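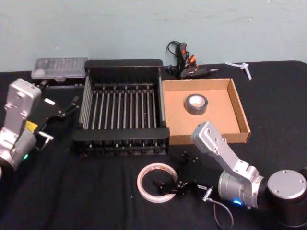 ## Dos brazos, una mesa revuelta y mucho menos que enseñar

Buenas noticias desde el laboratorio de Clelholm: el método de anotación parcial que Sachiko Ishida presentó en el seminario interno de septiembre ya tiene resultados, ¡y son mejores de lo que esperábamos! La idea cabe en una frase, aunque llevarla a la práctica nos ha tenido entretenidos media primavera y todo el verano: en lugar de etiquetar cada demostración de principio a fin, se etiquetan solo los momentos en que una pinza cambia de intención (se acerca, agarra, entrega, suelta) y el modelo rellena el resto por su cuenta.

Las tareas son de ordenar y recolocar, con las cosas que hay en cualquier taller y en cualquier cocina. Un rollo de cinta de carrocero que tiene que acabar en la bandeja de cartón junto a la cinta americana, por ejemplo, con el escurreplatos ocupando el centro de la mesa y estorbando a la pinza izquierda. Los rollos nos gustan especialmente como objeto de prueba: tumbados son bajos, se pueden coger por el borde o por el hueco, y cada operador los coge a su manera. Justo ahí es donde las etiquetas completas solían contradecirse unas a otras.

### Los números

Grabamos 3000 demostraciones teleoperadas con los 2 brazos. Tras descartar las que tenían saltos en la sincronización nos quedamos con 2624, y de ellas solo 147 llevan anotación completa, reservadas para validar. Todo lo demás se entrenó con las marcas de cambio de intención. La política resultante iguala a la que usaba etiquetas densas en las tareas de un solo brazo y la supera en las de entrega de una pinza a otra – que era precisamente donde llevábamos meses atascados.

Lo que peor va, de momento, son los objetos transparentes y los cables. Una caja de plástico con tapa translúcida confunde bastante al estimador de profundidad, y el cable rizado de la pistola de cola sigue siendo un dolor de cabeza para el planificador, que lo trata como si fuera rígido. Sachiko tiene una propuesta para esto último, basada en penalizar las trayectorias que pasan cerca de cualquier cosa delgada, y la está probando ahora en simulación.

### Qué viene después

El equipo de Remarberg va a repetir los ensayos con su propia mesa y sus propios operadores, y tenemos muchísimas ganas de ver si las marcas se trasladan bien de un sitio a otro. El código de anotación está ya en el repositorio Vevusura, en la rama «kirui» – leed antes las notas de instalación, que el formato de las marcas ha cambiado respecto a la versión anterior. Si alguien quiere probarlo con datos suyos, que escriba a Sachiko y ella le pasa el cuaderno de ejemplo.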